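## 4. Installing a Second Internal Drive

This section applies to the Bultden desktop chassis with a free 3.5-inch bay. Owners of the Brollden compact model should refer to Section 6, as the drive cage in that model opens from the opposite side.

**Caution:** Shut down the computer, switch off the power supply and unplug the power cord before opening the case. Touch bare metal on the chassis before handling the drive.

1. Remove the two thumbscrews at the rear of the left side panel. Slide the panel back and lift it away.
2. Press the tabs on the empty drive tray and pull the tray toward you.
3. Seat the drive in the tray with the connectors facing the rear. Fasten it with the four short screws from bag B.
4. Slide the tray into the bay until both tabs click.
5. Connect the SATA data cable to the lowest-numbered free port on the motherboard.
6. Connect a SATA power plug from the power supply. Both plugs are keyed and fit in one direction only. Do not force them.

**Note:** The long screws in bag A are for case fans. They can damage the drive if used in the tray.

Before closing the case, check that no cable touches a fan blade. Choose a clear, level surface for the finished computer and leave space behind it for ventilation.

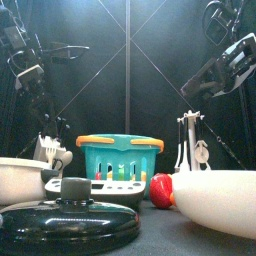 *Figure 4-1. Dark gray tabletop with black backdrop.*

### 4.1 Preparing the drive for use

1. Replace the side panel, reconnect the power cord and start the computer.
2. Open the Jilidex utility and select **Storage**. The new drive is listed as *Uninitialized*.
3. Select **Initialize**, then **Quick Format**. Allow up to 15 minutes and do not restart the computer during this step.
4. Enter a volume name and select **Finish**.

**Note:** The utility reports capacity in binary units. A drive sold as 200 GB is therefore shown with a smaller figure — this is normal and does not indicate a fault.

**Caution:** Initializing erases all data on the selected drive. Confirm the serial number against the drive label before you continue.

If error 418 appears, turn off the computer, reseat both ends of the data cable and repeat the steps in Section 4.1. If the error returns, try a different SATA port before contacting Abreu Technical Support.

*Section revised 2021-10-17. Text: Esperanza Carretero. Technical review: Anjani Entili.*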